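About Rimadby

Rimadby is a job placement and benefits advice office. We help people who have lost work file their claims, read the letters that come back, and find the next position. We opened with one desk and now have a staff of 11.

Our advice is free to anyone looking for work. Employers pay us a fee when they hire through us, and that fee covers the advice side. We do not take a share of anyone's benefits or wages. 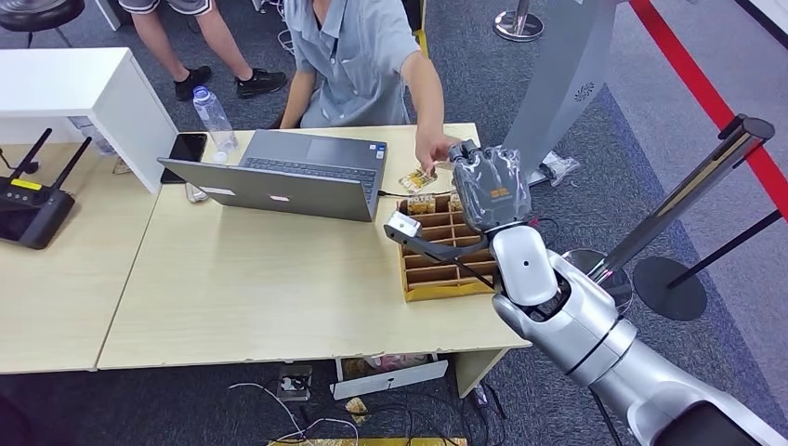 Most people first come to us with a claim that has stalled. An adviser goes through the work history, checks the dates against pay stubs, and writes down what the state agency still needs. Short notes and forms get sorted by week, much as you would use a wooden tray with small compartments on a desk, so that a missing week shows up early. Last year we handled 1476 claims this way, and more than 50 of them went on to an appeal hearing.

The placement side works with local employers, among them Jivix, Kallura and the D'Amico bakeries. Openings are mainly in warehousing, food production, office support and home care. We list the hourly pay and the shift for each opening. If an employer won't give us those, we don't post the job.

We also run a résumé session every month except May, when the staff does its training. Bring whatever you have, even if it is only a list of past jobs.
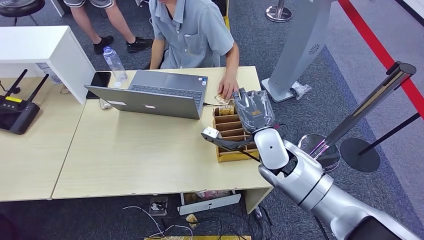
Ida Lenz wrote to us that she had expected to be handed a phone number and sent home, and that instead her adviser stayed on the line with her until the claim went through. She added that the waiting room could use better hours, and we have since started opening at 8 a.m.

Walk-ins are welcome until noon. Afternoons are by appointment, and we are closed Sunday.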